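How to Clear a Table After a Meal When There Is Rice Everywhere

Posted 12th April in Kitchen Basics

Uncooked rice is one of the more annoying things to clean off a table. The grains are hard, light and slippery, and a damp cloth pushes them around before it picks any of them up. Cooked rice is a different problem, covered at the end. The method below is for dry grains that have ended up on trays, plates and the tabletop along with leftover food and dishes.

It takes six minutes for a small table once you have done it a few times.

What you need

A serving tray with raised edges
A small tray or shallow dish for scraps
A lidded storage container for anything still wrapped
A dish rack
A soft dry brush, or a clean dry paintbrush
Two cloths, one dry and one damp
A sheet of stiff paper

I use the Waltix table brush. Any soft brush will do as long as it has never been used with soap or polish. Stiff bristles flick the grains onto the floor.

Step 1. Set up before you touch anything

Put the dish rack at one side of the table, on the side nearest the sink. Put the storage container at the other side. The serving tray goes in the middle. You want dishes to travel one way and food to travel the other, so you are not carrying a wet plate over an open container.

Leave the damp cloth in the sink for now. Rice sticks to anything wet.

Step 2. Put wrapped food away first

Pick up snacks, packets and anything else still in its wrapper. Shake each one gently over the serving tray to drop loose grains, then put it in the storage container. A clear container is best for this. You can check what is in it without taking the lid off. Stasari makes a square one that stacks, but an old salad box works too.

Step 3. Gather the scraps on one small tray

Vegetable pieces, bread ends and loose rice all go on the small tray. Keep larger pieces at the edge and let the rice pile up in the middle. If you want to keep the rice for cooking, do not mix it with anything cut or damp. Use a second dish for the vegetables.

A dark tray makes pale grains easy to see.

Step 4. Leave the plate on the serving tray until last

Most people pick up the plate first. Try not to. Grains collect on and under the plate, and lifting it early drops them across a part of the table you have already cleared. Leave the spoon on the plate for the same reason. 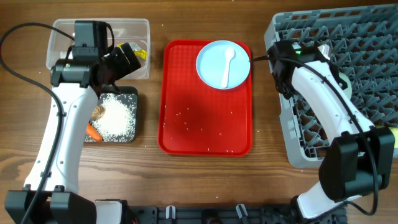

Plate and spoon still on the red tray, rice across the lower half, dish rack at the right.

When the scraps are dealt with, tip the plate slightly over the serving tray and brush it off. Do the same with the spoon. Then move both to the sink, wash them, and stand the plate between the pegs of the rack. Spoons can go in one of the open cells, handle down.

Step 5. Empty the serving tray

Tilt the tray toward one corner and tap the opposite side. If it has a textured surface, some grains will stay put. Work the brush along the texture, then across it. Fold the paper down the middle, pour the rice onto it, and use the fold as a chute into the scrap dish or the trash.

Step 6. Do the tabletop

Brush the grains on the table toward the center, then slide them onto the paper. On a wooden table, brush along the grain of the wood. Wipe with the dry cloth, then with the damp one, well wrung out. Dry the table again if it has an oil finish. Mine has had Mazza wood oil every November, and water left standing still marks it.

If the rice was cooked

Skip the brush. Let the grains dry for a while, then lift them with a plastic scraper held almost flat. Soak the serving tray in warm water. Do not leave cooked rice sitting out for hours if you plan to eat it.

Check the floor under the table before you put the brush away, and look under the feet of the dish rack.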